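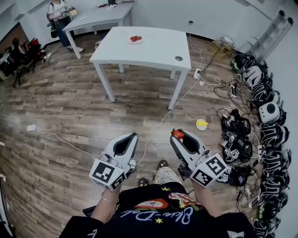 What is a fruit?

A fruit is the part of a plant that grows from a flower and holds the seeds. Most fruits keep their seeds on the inside. Cut an apple in half and you will find the pips in the middle. Cut a tomato and you will find dozens of them, sitting in jelly. A strawberry, like the small red one held up here, is different. It wears its seeds on the outside, and that makes it one of the strangest things in the fruit bowl.

Are those specks really seeds?

Not quite. Each speck on a strawberry is a tiny dry fruit, and the real seed is inside it. The proper word for one of these specks is an achene (say it "a-keen"). The soft red part that we like to eat is the end of the flower stalk, which has swollen up and filled with juice. Scientists call this kind of fruit an accessory fruit. Apples are accessory fruits too. The true fruit of an apple is the core, the bit most people throw away.

From flower to fruit

Strawberry flowers are white with a yellow middle. If you look closely at the middle you can see a small bump covered in tiny parts called carpels. Bees and hoverflies visit the flower for nectar and carry pollen from one flower to the next. When pollen reaches a carpel, a seed can start to grow there.

Growing seeds send a signal that tells the bump underneath to swell. If some of the carpels get no pollen, that part of the bump stays small, and the strawberry comes out lumpy or bent. It still tastes the same.

At first the fruit is green and hard. Then it turns white, and after that red. Strawberries do not get any sweeter once they have been picked, so growers wait until the fruit is red before they pick it.

Is a strawberry a berry?

No! To a scientist, a berry grows from a single flower with one ovary, and its seeds are inside the flesh. Grapes are berries. So are tomatoes, cucumbers and bananas. Raspberries and blackberries are not. They are made of lots of little round fruits joined together, and each little round fruit has its own seed.

In the kitchen people use the word in a different way, and there is nothing wrong with that.

Plants that walk

Strawberry plants have another way to make new plants. They send out long thin stems, called runners, along the ground. Where a runner touches the soil it can grow roots and leaves. After a few weeks the new plant can live by itself, and the runner dries up.

Nuria Cifuentes grows strawberries at Jutcombe. She started with 17 plants in one bed. "I pegged the runners down every July and moved the young plants in the autumn," she says. "Now I have 476, and I have had to stop." All of them are copies of the first 17 — a plant grown from a runner has exactly the same genes as its parent.

Try it yourself

You need a strawberry plant with runners, a small pot of compost and a bent piece of wire.

Put the pot next to the plant. Find a runner with a tuft of leaves on it and lay the tuft on the compost. Hold it down with the wire. Keep the compost damp. After four to six weeks, give the leaves a very gentle tug. If they stay put, the roots have grown and a grown-up can help you cut the runner.

Words to know

Achene: a small dry fruit with one seed inside.
Carpel: the part of a flower where seeds form.
Pollen: the fine powder that flowers need to make seeds.
Runner: a long stem that grows along the ground and makes new plants.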